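Bondutthorpe Allotment and Garden Assoc.
Minutes, general meeting 8/31/25

Present: Guadalupe Becerra (chair), Berenice Mendoza, Natalia Beltrán, Diarmuid Geraghty, plus members as per sign-in sheet. Apologies: Baltazar Ledesma.

Started late, key trouble again. May minutes approved, one correction: the hose went to plot 25, not 13.

Water. Pressure at the top end still bad. Diarmuid had the line looked at, thinks it's the valve by the lower gate. Quote from Verbruggen came in higher than hoped. Guadalupe wants a second quote before we spend anything. Agreed. Diarmuid to call Dilto this week. Until then top plots water mornings, bottom plots evenings. Some grumbling from bottom plots. Noted.

Waiting list. Now at 67. Natalia has written to everyone on it, roughly 13 said they'd take a half plot. Long discussion on splitting. Berenice against, says paths get eaten up and the sheds end up in the wrong place. Guadalupe for, but only when a plot comes empty, no one made to give up ground. Vote: carried, Berenice asked for her vote against to be recorded.

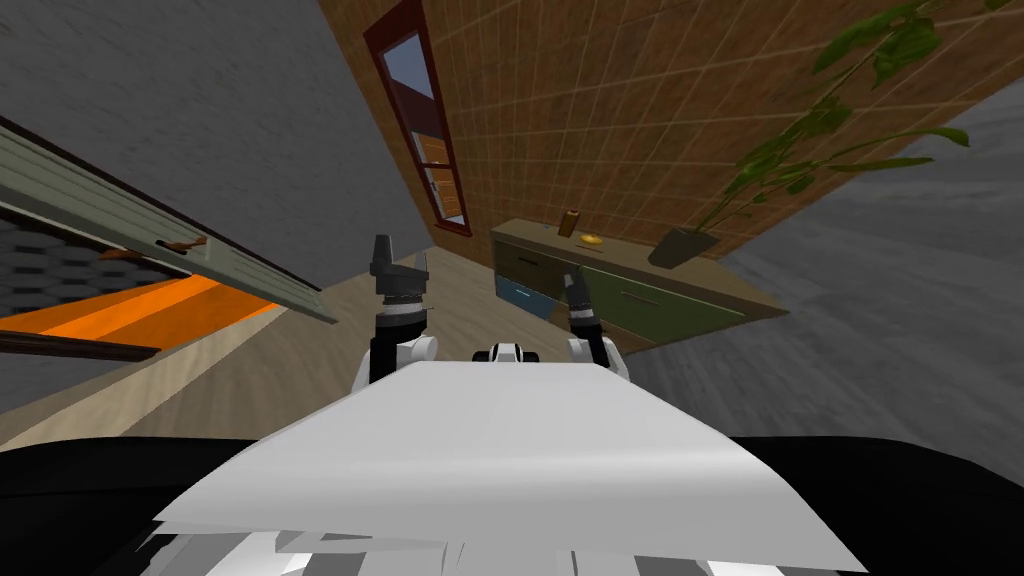 Natalia to draft wording for half plots and send round before next meeting. Rent to be half the full rate, water charge to be the same per plot untill we work out something fairer.

Bonfires. Complaint from the houses on the Flaltovbridge side, smoke on washing. Reminder: no fires before dusk, no treated wood, no plastic. Second complaint and we lose them altogther.

Compost. Bay two is full of bindweed. Please don't. Baltazar offered by email to dig it out if someone lends a trailer. Diarmuid has one, needs a tire.

Seed order. Lists to Berenice. Onion sets and garlic first, potatoes can wait. Cash or check with the list this time.

AOB. Gate code changing, ask Guadalupe in person, not in the group chat. Lost: green-handled pruning saw, near the tap. Squash swap went well, do again next year.

Next meeting date tbc, depends on hall.

Closed 8:40. Minutes NB.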